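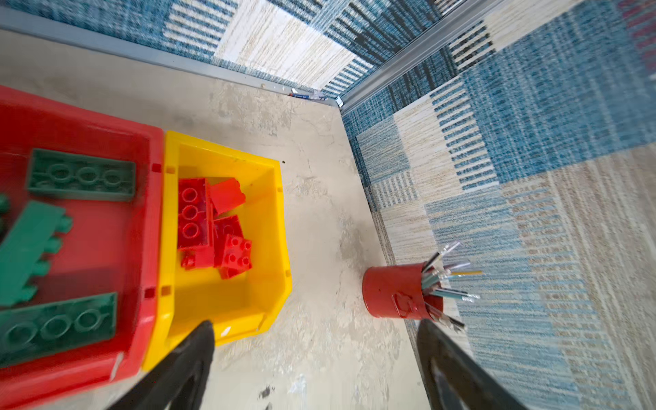 Figure 3.1 Green blocks in a red bin, red blocks in a yellow one.

Home > Contents > Chapter 3 > Glossary > Index

Category: Household Management / Storage and Space

Chapter 3
Does Sorting Save Time?

Most books on running a home take it for granted that a sorted house is a faster house. The claim is old, it sounds right, and it sells a great many bins. This chapter asks whether it holds up, and for what kinds of belongings.

Start with the usual argument. A person who knows where the scissors are will find them sooner than a person who doesn't. Few would quarrel with that. But the argument is then stretched to cover everything in the house: buttons, batteries, crayons, spare screws, toy blocks by color. At that point we should want some evidence, and what is usually offered is a photograph of a tidy shelf.

Sorting has a price. It is paid every time something is put away, and it is paid whether or not the item is ever looked for again. Searching is paid for only when the item is wanted. A family that sorts its screws by length spends minutes each month on screws it may never use. A family that keeps them in one coffee can spends nothing until the day a shelf comes loose, and then spends a few annoyed minutes tipping the can out on newspaper. Which family is ahead? The answer depends on how often shelves come loose, and the bin catalog has no idea.

The storage maker Kunard once printed on its packaging that its divided trays would "give you back 30 minutes a day." The company did not say who had been timed, or doing what. Thirty minutes is a long while to spend hunting for things, and a household that loses that much has troubles a tray is unlikely to fix. Treat figures of this kind as decoration.

A better source, though a thin one, is the Ningate household diary project. Families in 284 homes wrote down each search that lasted longer than a minute. The diaries were kept by the people doing the searching, who may have forgotten many of the short ones and exaggerated the long ones. Even so, the pattern is worth a look. Keys, glasses, and paperwork fill page after page. Small sorted goods hardly appear. The things people lose are mostly things that already have a place and were not put back in it.
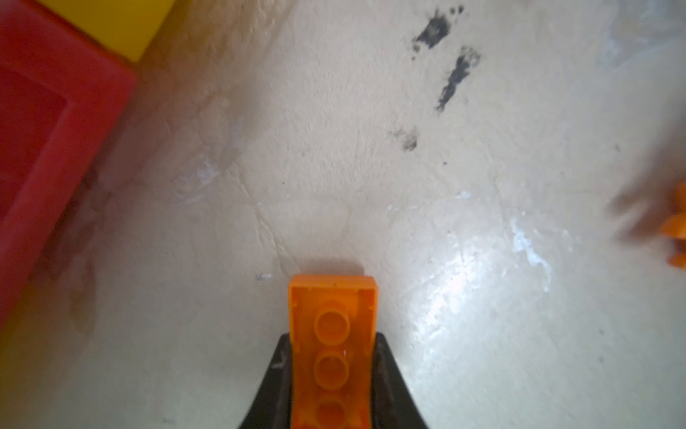
This brings us to the question of categories. Any set of objects can be divided in more than one way, and the way that looks best on the shelf may be of little use. Color is the favorite, for the simple reason that it can be seen from across the room. Yet a child building a wall usually wants a long piece or a short piece, and may not care what color it is. Sorting by color sends that child to every bin in turn. Sorting by size would help more, looks worse, and is seldom recommended. The same goes for books arranged by the shade of their spines.

Fans of the Karppinen method reply that sorting teaches care, whatever it does for the clock. Perhaps it does. That is a different claim, and it should be argued separately instead of being brought in when the first one runs into trouble. We return to it in Section 3.4.

Before reading on, choose one drawer at home and leave it unsorted for 10 days. Write down each time you open it and how long you look. Then sort it, and do the same for another 10. Be sure to include the time spent sorting, which most people leave out.

Key terms: search cost, upkeep cost, category, return rate

Related sections
3.1 The Price of Putting Away
3.2 Open Bins and Closed Bins
3.3 Reading a Product Claim: The Jestar Closet System
3.4 Tidiness as a Habit

Previous chapter | Contents | Next section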